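Zosora Forums > Standards and Practice > Housekeeping rules for handheld gripper stations

gramden_ops
Posted 8:57
Colleagues, the Gramden site is revising its written procedure for two-handed demonstration stations. The draft requires that marker cubes be inspected before each session, that both grippers be opened and closed fully once before recording, and that sessions not exceed 60 minutes per operator. Comments are requested before the end of May.

P. Wannasri
Posted 9:20
I support the inspection clause. At Wubshet we reject any cube with a scuffed face, and the operator signs for it.

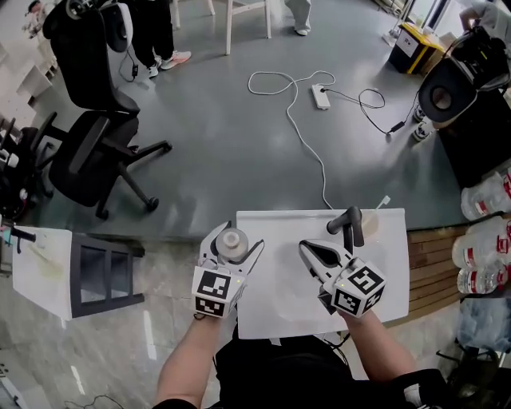

My concern is with section 8, which covers power cables and says only that they should be "kept tidy." That wording cannot be audited. I would propose that no cable or power strip lie within 70 cm of the operator's feet, and that any cable crossing a walkway be covered.

flodano_safety
Posted 9:41
I must disagree with a fixed distance. Our rooms at Flodano are small, and a rule that cannot be met will be ignored. A requirement to tape or cover every floor cable would serve the same purpose.

P. Wannasri
Posted 10:05
Tape lifts on smooth floors. I would accept covers in place of the distance, provided the rule also applies to chairs and cases stored near the station.

kestrel57
Posted 10:32
Does the 60-minute limit include setup? Our operators spend a good part of that time placing parts on the board.

gramden_ops
Posted 11:10
It does not include setup. The next draft will state this. Section 8 will be reworded to require covers, with the distance given as a recommendation. Storage near the station will be handled in a separate clause.

flodano_safety
Posted 11:18
That is acceptable to us. Please circulate the storage clause before it is adopted.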